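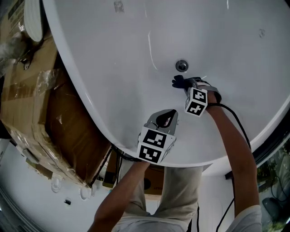 Down at drain level, with a few grey smudges on the white.

Clean the tub before you need to

By Inger Blöndal
2020-11-27

Quick one this week, I have bread in the oven and a tub half done.

My opinion, for what it's worth: a bathtub should be wiped when it looks fine. Not scrubbed. Wiped. A cloth, a bit of warm water, two minutes, go away. I have held this view through three apartments and one marriage and I am not giving it up now.

The other school says leave it. Wait until there's a ring you can write your name in, then go in on a Saturday-type mood with the strong stuff and the stiff brush and a radio. My sister is of this school. Her tub gets done maybe once a month and she talks about it for the rest of the month. I have seen what she uses. A big bottle of Kurkano, the kind with the warning in four languages, and a pad that would take the paint off a boat. And the tub is dull now. Of course it's dull! You can't sand a thing every month and expect it to shine.

White is the trouble, people say. White shows everything. Yes. Good. I want it to show everything. A faint smudge on white is a message, it says come here with a cloth. On one of those speckled beige tubs from my childhood you could have kept a pony and no one would have known until it was much too late.

We nearly bought a dark one, by the way. The Livus, in slate, very handsome in the store. Then I asked the man what soap looks like on it when it dries and he got quiet. Went home and ordered white.

And freestanding — this is where I get letters. I know, I know. The back side. The floor behind it. Dust goes in there and raises a family. But the inside of an oval tub is the easiest thing in the house to clean and I will argue this with anyone. No corners. No tile line, no grout, no little shelf molded in for a soap that slides off it anyway. Your hand goes around and down and around and ends up at the drain whether you meant to or not.

The drain, then. People skip it. They do the sides, they do the rim, they rinse, they're pleased with themselfs, and there's this round chrome thing in the middle with a dark ring around it. Is the ring shadow, or is it muck? You find out with a cloth over one finger. Go around the edge. Lift the cap if yours lifts. Dry it after, chrome likes to be dry.

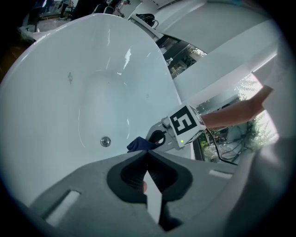 On cloths

Use a dark one. I came late to this. For years I bought white cloths for a white tub because it seemed, I don't know, hygienic, and after ten uses they looked like something from a garage. Navy blue cotton, old T-shirts cut in four, whatever. Wash hot. No softener, it leaves a film and then you are wiping film on to your tub.

Not the microfiber ones from Kullard. Sorry. Five people have told me to try them and I did, and they grab at the surface and squeak, and I can't stand the squeak.

On products

Dish soap. That's my list. All right, a little vinegar on the chrome if you have hard water, but rinse it off fast and keep it away from the enamel. A reader wrote to tell me about Nambiar paste, says it took a rust spot out of her mother's tub in one go. I believe her. I'd still try the dish soap first, paste is for when you've already lost.

On your knees

The real reason tubs don't get done is the floor. It's hard. Reaching over a thick rim to the bottom of a deep tub is no joy for the back either, and standing and bending is worse. So fold a towel, or flatten out a cardboard box, and kneel on that. One hand on the rim, one in the tub. Loose pants. If you can do it by a window in daylight, do, you'll see marks that the ceiling lamp hides from you, mostly high up on the sides where you never think to look.

Then rim last, top and then the outside edge. People put things on the rim. Take them off first, I shouldn't have to say it but I live with people.

December is coming and with it the guests, and guests look in the tub. They do. They pull the door shut and they look. Mine will find it wiped, probably that same mornign.

Bread's beeping.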